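Bondarchuk House
Resident Services – Rooms and Furnishings Gallery

The Personal Care Table

Bondarchuk House provides short-stay accommodation for patients of the neighboring clinics and for the relatives who travel with them. This page belongs to a series on the furnishings and small supplies in use at the house. Earlier pages cover the reading room chairs, the linen shelves and the coat hooks in the east corridor. The present page concerns the personal care table and the items for brushing teeth that are set out on it.

The page was prepared by Nilton Echeverri of Resident Services and replaces the entry posted in March. The text on cleaning has been revised in full. The paragraphs on replacement items are new.

About the table

Until last year, toothbrushes and toothpaste were handed to guests at the front desk in a paper envelope. Guests arriving late in the evening often missed the desk hours, and the envelopes were easily mislaid among discharge papers and parking receipts. A table was therefore chosen on which the items could be laid out in plain sight, at a height suitable for a person who is seated.

The selection was made from samples supplied by three firms. A pale wood finish was preferred to white. On a white top, a white toothbrush or a white cap is hard to find for guests with reduced vision, and several people who tried the samples reached past the item they wanted. A dark top was also considered and gave the best contrast of all, but dried toothpaste showed on it within minutes and the housekeeping staff asked that it be ruled out. Rounded corners were a requirement from the start.

The model adopted is listed in the house inventory as Plirholm. The name on the inventory label refers to the table only. Mugs are ordered separately through Fandier, and all brushes and toothpaste come from the general supply order.

Gallery
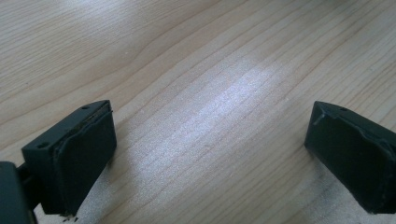
First picture: the grain of the pale wooden surface, with light from overhead reflected in the finish.
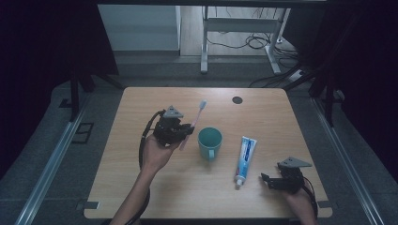 Second picture: toothbrush, teal mug and toothpaste on the light wooden tabletop. The toothbrush has pink accents on its handle.

Arrangement of the items

The standard arrangement places the toothbrush on the left, the mug in the middle and the toothpaste on the right. Guests who prefer the reverse order are welcome to change it, and housekeeping staff are asked to leave the items as the guest has arranged them for the remainder of the stay. A small card with the guest's preference may be kept inside the wardrobe door.

The mug is set upright with its handle toward the person using the table. It should not be filled in advance. Guests with a weak grip generally find it easier to lift an empty mug, carry it to the basin and fill it there to the depth they can manage. A half-full mug is sufficient for rinsing.

Toothpaste is laid flat with the cap toward the guest. Tubes stored on their caps were found to roll when knocked, and one was recovered from behind a radiator some weeks after it had been reported missing. Caps are to be closed after use. Where a guest has difficulty with a screw cap, a tube with a hinged cap can be requested at the front desk.

Brushes are issued in sealed packaging and are opened by the guest or, at the guest's request, by a member of staff wearing clean gloves. A brush that has been opened is considered the property of the guest. It is never returned to supply, even if it appears unused.

Care of the surface

The tabletop is wiped once a day with a soft cloth, lukewarm water and a small amount of mild soap, and then dried with a second cloth. The wiping should follow the direction of the grain. Spray cleaners are not applied directly to the surface. If a spray is required, it is applied to the cloth.

Toothpaste that has dried on the table should be softened with a damp cloth laid over the spot for a few minutes. Scraping with a fingernail, a key or the edge of a card leaves fine marks that are most noticeable under the ceiling lights. Abrasive powders and scouring pads have the same effect over a larger area – the sample top kept in the storeroom shows the result and may be inspected by new staff.

Water must not be left standing at the edges of the top or at the cable opening. Staff are asked to run a dry corner of the cloth around the opening at the end of each cleaning. Mugs should be dried on the underside before they are set down.

Hot appliances, including hair straighteners and travel irons, are not to be placed on the table. A heat-resistant mat can be borrowed from the front desk.

Cleaning of mugs

Mugs are collected every morning and washed in the kitchen dishwasher on the ordinary program. They are returned to the rooms before noon. The house owns 300 mugs, of which 165 are in the rooms at any one time when all floors are occupied. The rest are held in the pantry cabinet on the ground floor, on the two lower shelves.

Mugs for the personal care table are not used for coffee or tea. Cups for hot drinks are kept beside the kettle on each floor. The separation was introduced at the request of guests, a number of whom had found it unpleasant to be uncertain which mug had served which purpose. Plastic mugs from the earlier Flenier order may remain in use as long as they are free of cracks and the handle is sound.

Replacement items

A guest may request a new toothbrush at any point during the stay. A brush is also replaced without request after 30 days, and after any illness affecting the mouth or throat. Guests staying for treatment are reminded that their care team may recommend a particular softness of bristle. The front desk keeps soft and extra-soft brushes, and medium brushes can be ordered for the following day.

Children's brushes and mild toothpaste are available for younger guests. Families with more than one child are advised to choose handles of different colors. Name labels are supplied on request and should be placed on the handle well below the bristles.

Toothpaste is provided in one standard flavor. Unflavored toothpaste can be obtained for guests who find mint uncomfortable, which is common during some courses of treatment. Guests may of course bring their own products, and staff will not remove or replace them.

Reporting damage

Loose legs, lifted edges and stains that do not respond to ordinary cleaning should be reported on the form kept at the front desk. The form asks for the room number, the side of the table affected and, where known, the substance that caused the stain. Reports received before 2 p.m. are normally looked at the same day. Reports made on a Sunday are passed on the next morning, except where the table is unsteady, in which case it is taken out of use at once and a spare is brought up from the storeroom.

Guests are not charged for marks that arise in ordinary use.

A note on placement

The table should stand on level floor with enough clear space in front for a wheelchair to approach straight on. It is not placed beneath an open window or against the bathroom door. In rooms where the bed has been moved to make space for medical equipment, the table may be set along the opposite wall – the staff member on duty will agree on a position with the guest before anything is moved.

Cords belonging to lamps or chargers are led away from the side where the guest sits. Extension cords are not to be run across the floor between the table and the bed.

Questions about the table, the mugs or the supplies may be addressed to Nilton Echeverri through the front desk. The next page in this series will cover the bedside lamps and the change to warmer bulbs on the upper floors.

Return to Rooms and Furnishings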